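## 4.3 Hanging the oval mirror on the display panel

Applies to the Bretano oval mirror with carved frame. The panel must be upright and locked before work begins. Two people are required.

1. Lay the mirror face down on a folded blanket. Do not rest it on the carved parts of the frame.
2. Check that both hanging plates are tight. Replace any plate that moves under finger pressure.
3. Mark the center line of the panel in pencil. Measure 1,548 mm up from the floor and mark the height of the hanging rail.
4. Fix the rail with the screws supplied in bag B. Use a level.
5. Lift the mirror by the outer rim, one person on each side, and lower it onto the rail until both plates seat.

> **Caution:** Never lift by the roses or scrolls. They are applied ornament and do not carry load.

6. Pull the lower rim forward 30 mm and release it. The mirror should return to the panel without sliding sideways.
7. Confirm that the rose cluster is at the top and in line with the pencil mark. Erase the mark.
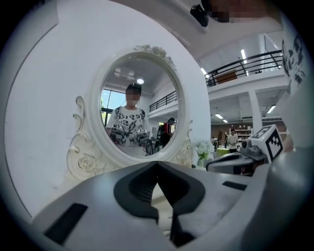

8. Clean the glass with a dry microfiber cloth. For fingerprints, dampen the cloth with water and wipe from the center toward the rim. Do not spray liquid on the glass or frame.
9. Dust the carving with a soft brush. Solvent cleaners will dull the cream highlights.

**Note:** Keep at least 600 mm of clear floor in front of the panel. For panels other than the Kistero type, see section 4.5 before drilling.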